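Search this site Search Go

4.2 Markdown timing and what shoppers keep

We turn now to the second half of the wardrobe diary data. Section 4.1 dealt with full-price buys only. Markdown buys are messier – people forget what the tag said, or they remember the first price and not the one they paid. Where the receipt and the diary disagreed we went with the receipt.

The panel was the same 81 shoppers as before, all of them signed up through the Grestwood outlet store mailing list. Each wrote down every top, skirt, dress, and jacket bought from June on, what it cost, whether it was on sale, and each day it was worn. Shoes and bags left out. Gift items left out too, unless the shopper picked the item herself and someone else paid (see coding notes).

Two things to settle first. What counts as a markdown, and what counts as kept. For the first we took any price below the one on the original tag, including loyalty points used at the register. Fedo runs its points program differently from the others, points turn into store credit after the purchase, so Fedo items went in as full price even when the shopper felt she had gotten a deal. This is a weak spot. A few panel members said so in the comments box and they have a point.

Kept means not returned, not resold, not given away by the end of the diary. It doesn't mean worn. Several items were kept with the tags still on, and these get their own code in the tables.

Striped and printed tops were the most common markdown buy, knits next. Ruffle and tie necks came up over and over in the free text, usually with the word "different" or "extra" close by. Plain tops hardly ever got a comment at all. Shoppers seem to need a reason to write something down, and a plain white tee doesn't give them one. This matters for Begović's waiting-list idea, which says that a shopper who has watched an item for weeks before it drops in price will wear it more than one who finds it on the rack that day. The idea leans on what people write, and they write about the showy stuff.

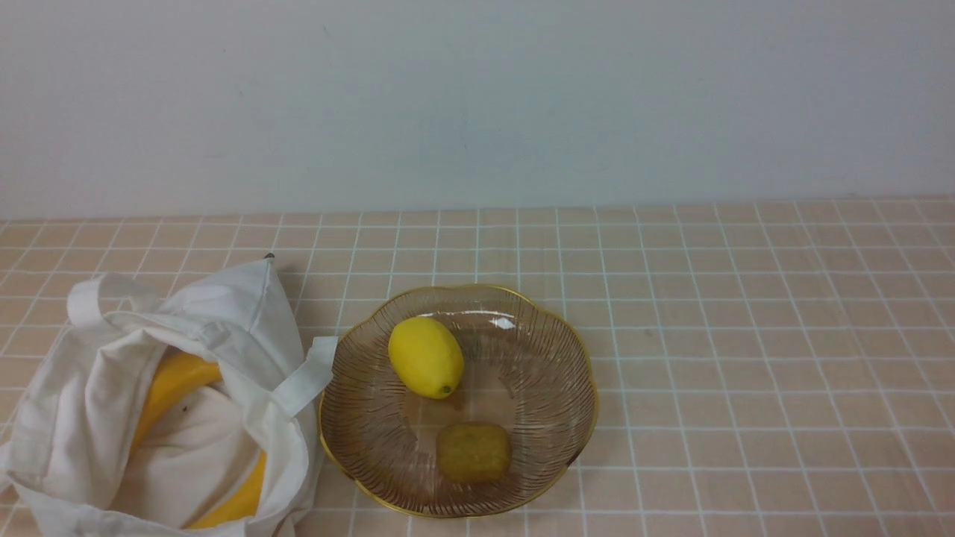
Figure 2. Tabletop with grid-pattern surface against a plain wall.

Watching was coded from the diary itself. If the shopper mentioned the item at least once before buying it, it was watched. Otherwise unwatched. Crude but it held up when we went back over the entries a second time, and the cases that moved were nearly all jackets. Jackets get talked about in general terms ("need something for fall") and it is hard to say wether the jacket bought later is the one meant.

Watched items were worn sooner. That part is clear enough. Worn more often – less clear. The gap is there in the early entries and then shrinks once the weather turns, and by the last few weeks the two groups look much the same. Could be season. Could be people getting tired of the diary, entries do get shorter toward the end. We cannot seperate the two with this design.

Returns went the other way from what we expected. Unwatched markdown items were returned less, not more. Part of this is store policy, Flistier marks its deepest cuts as final sale and those can't go back at all. Taking the final sale items out closes most of the gap but not all of it. Effort may be the rest. A cheap top that doesn't fit goes in a drawer, an expensive one goes back to the store.

Size is the other thing. By the time an item reaches its last markdown the common sizes are gone, and shoppers buy one up or one down and hope. Entries for these items mention fit a lot. Belts, layering, rolled sleeves, "fine under a cardigan." Tailoring was rare and only for dresses. We did not ask about fit directly and should have. The follow-up diary has a box for it.

Mixed online and in-store buys are taken up in 4.3.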